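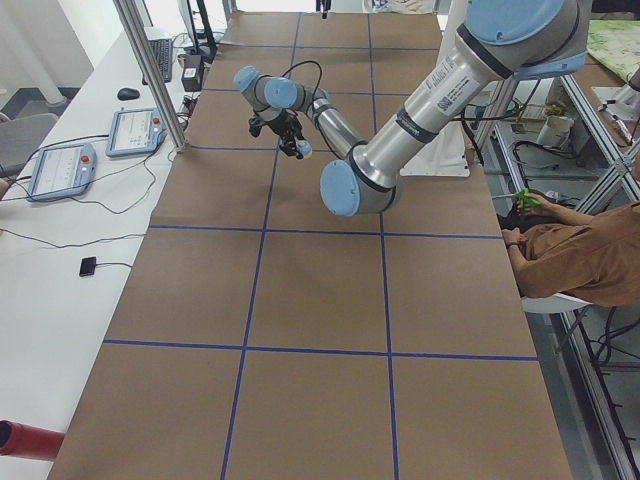 Kenham Workshop Team – benches, stores and floor

Quick thread on the long table before I forget how we did it. Rin Nomura asked for notes and I keep saying tomorrow.

Brown cardboard on top, blue tape over the cardboard. Whole recipe. Everything below is me being fussy about it.

Old top was bare and it showed every scratch. Also glare off the ceiling lights all afternoon, gave me a headache. Cardboard is dull and brown and I love it.

Got the sheets from Rillmont, flat packed, came on a pallet. Don't take the folded ones even if they're cheaper!! The crease never goes. We had a ridge down the old cover all through April and everything small rolled to one side of it.

Tape: two long runs lengthwise, five across. Do the long ones FIRST. I did the cross ones first on the test piece and had to peel the lot. Took the top layer of cardboard off with it, looked like a cat had been at it.

Peel slow and low if you do have to lift it. Not straight up. Kumiko Aoki showed me this, she used to do window displays at Sugawara and she tapes faster than I can find the end of the roll.

Width between the cross lines, I've been asked twice now. 320 mm is what I've got writen on the back of the plan. Measure from the same end every time. Don't measure from the last line you did, the error just walks down the table with you.

Chalk line or a long straight edge for the lengthwise ones. We used a bit of aluminium trim. It slipped once and I said a word.

Tape budget – we bought 4 rolls and I've hidden what's left in the Porketti tin on the top shelf. Tin is labelled BISCUITS. There are no biscuits. Please stop opening it.

The white cloth down the right-hand side stays where it is until further notice. Please don't use it as a duster, dusters are in the drawer. If it gets grubby put it in the wash bag, not in the bin, yes I'm talking about last month.

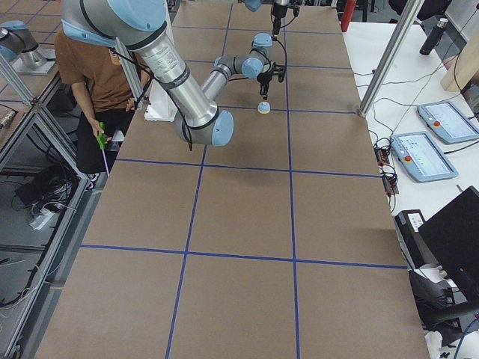
Names for the squares, because "that one there" is driving me up the wall. Columns are left, middle, right, looking from the near end. Rows go up from the near end as well, so row one is always the one closest to you. Then you say column, then row. Try it on the small round cream and yellow thing: middle column, sitting just above one of the cross lines, so you give the row on the far side of that line. Easy. If something's ON a line, say on the line, don't round it up.

Yes I know some of you stand at the far end. Still from the near end. We had this out over tea.

Cleaning: dry brush only. No spray, no damp cloth, cardboard drinks it and goes wavy. Crumbs live under the tape edges so run a fingernail along and press down agian while you're there.

Mugs. No mugs. There's a shelf for mugs.

Someone asked about 100 mm tape instead so the lines "stand out more". They stand out fine. Wide tape wrinkles at the crossings and then catches your sleeve.

Spare sheets are standing behind the stores door, NOT lying flat, because flat means people put boxes on them. I make it 17 left. If you take one, write it on the clipboard.

Next job is the underside, cables along the floor on that side want clipping up properly. Ordered clips. Wrong clips came. Ordered clips again.

Right, kettle. Rin if I've missed anything shout, I'm in till five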